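Greton Stacking Parts Bins: Two Years on the Bench

I bought a set of Greton open-front bins in April, when I moved my repair bench out of the basement and into a rented unit at Damside. Before that I kept small parts in coffee cans and a fishing tackle box. The bins have had steady use for 2 years now, long enough to say what holds up.

What you get

The set comes flat in one carton with a steel wall rail and a bag of screws. The bins are molded in one piece, with a slanted lip at the front and a hanging lug on the back. There are no lids. Label holders are sold separately, and the stick-on kind from Zevgate fit just as well.

Setup

The rail went up in 70 minutes, most of it spent finding studs. The screws in the bag are soft and I stripped the heads on a couple of them. Use your own. Once the rail is level the bins hook on without any trouble and can be lifted off with one hand.

Daily use

The open front is the main reason to buy these. I can see what I have and reach in without moving anything. The slanted lip holds back screws and fuses up to a point, but if you fill a bin to the top, small stuff will slide out when you lift it off the rail.

Stacking is fine for two or three bins. Past that the column starts to lean, more so if the heavy bin is on top. I keep transformers and motors on the bottom and nothing taller than my elbow.

The plastic has held its color. One bin cracked at the lug after a fall onto concrete. Nassar, the store where I bought the set, replaced it without asking for the receipt.

Lining them

The bare floor of the bin is slick and parts rattle around in it. I cut sheet foam to fit and pressed it in with no glue. White foam makes dark parts easier to see, though it shows dirt quickly. Push buttons and other panel parts sit better on it than on plain plastic.

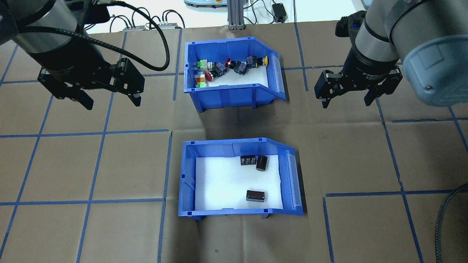 What I don't like

No dividers in the box. The rail comes in one length only, and a second one costs almost as much as the small set. The bins also collect dust, and I end up rinsing them in the sink every few months.

Who should buy them

Anyone with a fixed bench and a lot of small parts. If you carry your parts to jobs, get a case with a lid.

Rating: 4 out of 5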